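Brown oil finish on a dining table, how long between coats?
Lasau Woodworking Forum > Finishing

tmarsh_592
Building a big dining table for my sister and she wants it reddish brown with no shine at all.

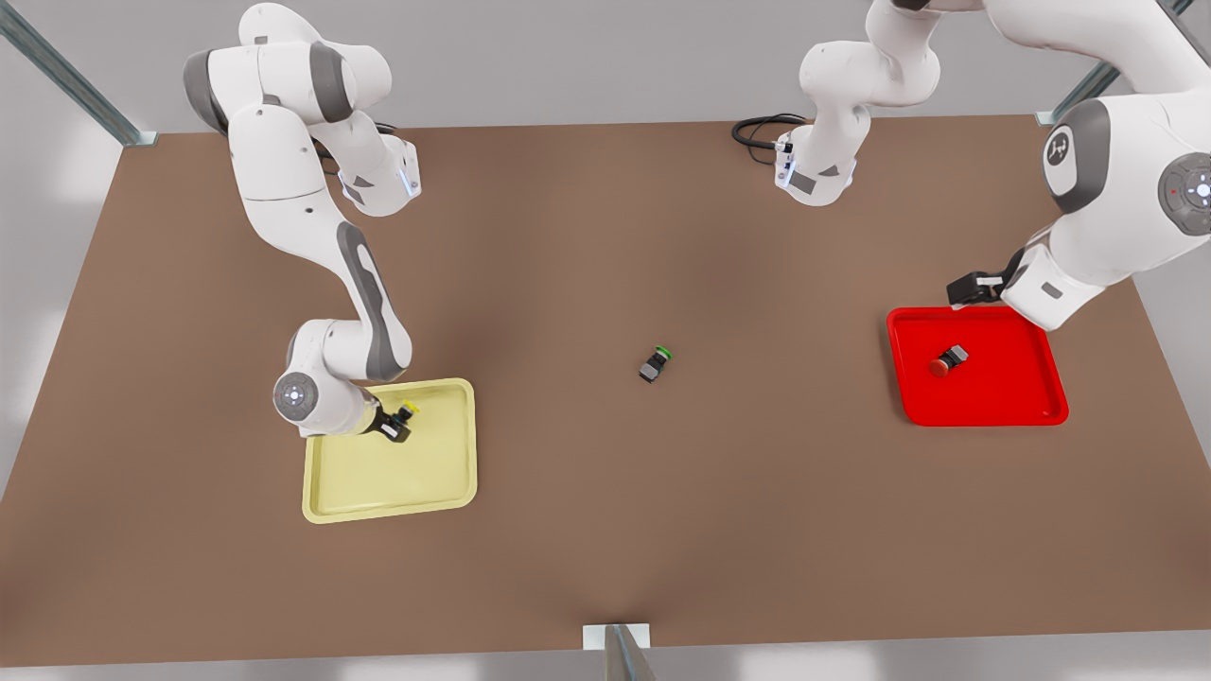
I have a quart of Niltosar matte oil. The can says 2 hours between coats, but my shop is cold in January and the test board was still tacky the next morning. Do I wait longer or thin it?

Kopecky_M
Wait longer. I use the same oil and leave it overnight, two nights if the shop is under 60. Thinning won't help with the cold.

dovetail_pat
I'd thin the first coat, roughly 20 percent mineral spirits. It soaks in better and there's less left on top to stay sticky. Did you wipe off the extra?

tmarsh_592
I wiped it once after ten minutes. Maybe not enough.

Kopecky_M
That's your problem then. Wipe it again at half an hour with a clean rag. I still wouldn't thin it. The can says not to.

dovetail_pat
The can also says 2 hours, so I don't put much faith in the can.

rosewell
What grit did you stop at? I stop at 100 with dark oils. Go too fine and the color comes out pale.

Kopecky_M
100 is rough for a tabletop. You'll feel it. I go to 150.

rosewell
Never had a complaint, and I've done three tables that way.

tmarsh_592
Stopped at 180. I'll do another test board at 150, no thinner, and wipe it twice. Lay your rags out flat, by the way, mine got warm in a pile.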